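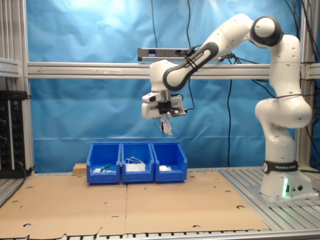

Arbeitsplatz mit Franka-Emika-Arm und drei Sichtlagerkästen, Station 2 beim Vorführtag in Seltthorpe

Robotervorführung besuchen: So sehen Sie mehr als die Schokoladenseite

Wer einen Tag der offenen Tür bei einem Automatisierer besucht, fährt meistens mit einem Prospekt und einem guten Gefühl nach Hause. Beides hilft wenig, wenn im Betrieb gefragt wird, ob das Ding etwas taugt. Die folgende Anleitung ist nach einem Vormittag bei Brevia in Seltthorpe entstanden, wo das Sortieren von Verbrauchsmaterial mit einem Roboterarm vorgeführt wurde. Ich bin skeptisch hingefahren und mit einigen Notizen zurückgekommen, überzeugt hat mich nur ein Teil davon.

Schritt 1: Vorher eine eigene Frage aufschreiben
Nehmen Sie einen Vorgang aus Ihrem Haus, möglichst einen lästigen. Bei mir war es das Bestücken von Verbandskästen. Mit dem Satz »Wir schauen uns das mal an« bekommen Sie die Standardführung.

Schritt 2: Erst den Tisch ansehen, dann den Arm
Der Arm zieht die Blicke auf sich, das soll er auch. Schauen Sie auf das, was er greifen muss. Ein zusammengefallenes Kabel ist eine andere Aufgabe als ein Holzklötzchen, und ein zerknülltes weiches Teil wieder eine andere. Fragen Sie, wer die Teile hingelegt hat und nach welcher Regel. In Seltthorpe lautete die Antwort: »So, wie es gerade kommt.« Das glaube ich erst, wenn ich selbst hinlegen darf.

Schritt 3: Selbst umräumen lassen
Bitten Sie darum, ein Teil zu drehen oder in einen anderen Kasten zu legen. Elsa Juntunen, die unsere Gruppe führte, erlaubte es nach kurzem Zögern. Manche Anbieter lehnen mit Hinweis auf die Sicherheit ab. Dann soll eben das Personal umräumen, aber nach Ihrer Ansage. Während der Arm in Betrieb ist, bleiben die Hände in jedem Fall vom Tisch.

Schritt 4: Den Inhalt der Kästen notieren
Ein Kasten mit lauter gleichen Teilen sagt etwas über Wiederholbarkeit, einer mit gemischtem Inhalt etwas über die Erkennung. Werfen Sie beides in Ihren Notizen nicht zusammen. Bei flachen, übereinanderliegenden Artikeln gehört die Frage dazu, ob einzeln gegriffen werden soll oder der ganze Stapel. Bei durchsichtigen Verpackungen fragen Sie nach den Fehlgriffen, und zwar nach der Zahl. 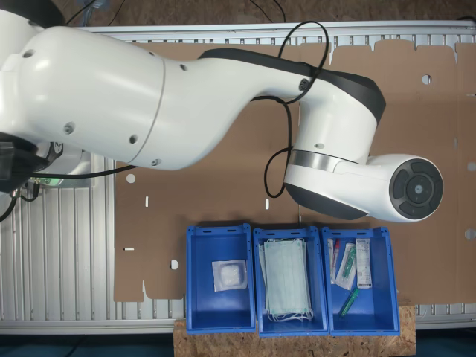

Derselbe Arbeitsplatz von oben: Masken in der Mitte, rechts unter anderem eine verpackte Spritze mit grünem Griff

Schritt 5: Zahlen auseinandernehmen
Genannt wurden fast 400 Griffe pro Stunde. Auf Nachfrage galt das für den besten Lauf, mit einer einzigen Teilesorte. Im gemischten Betrieb waren es 300, und Eingriffe von Hand zählten dabei nicht als Unterbrechung. Fragen Sie also immer nach:
- Dauer des Laufs
- Teilesorten
- Eingriffen von Hand
- Zeit für das Nachfüllen

Wird eine dieser Angaben nachgereicht, lassen Sie sich einen Termin nennen.

Schritt 6: Lange genug stehen bleiben
Die Gruppe zieht nach ein paar Minuten weiter. Bleiben Sie vier Durchgänge lang stehen, auch wenn es unhöflich wirkt. Notieren Sie jedes Nachfassen und jeden Griff zur Tastatur.

Schritt 7: Am selben Abend aufschreiben
Trennen Sie Gesehenes und Gehörtes in zwei Spalten. Meine rechte Spalte war deutlich länger. Die versprochene Anbindung an die Lagersoftware von Majumder steht dort zum Beispiel, vorgeführt wurde sie nicht. Der nächste Vorführtag ist für Juli angekündigt, ich habe mich mit einer eigenen Kiste Verbandsmaterial angemeldet.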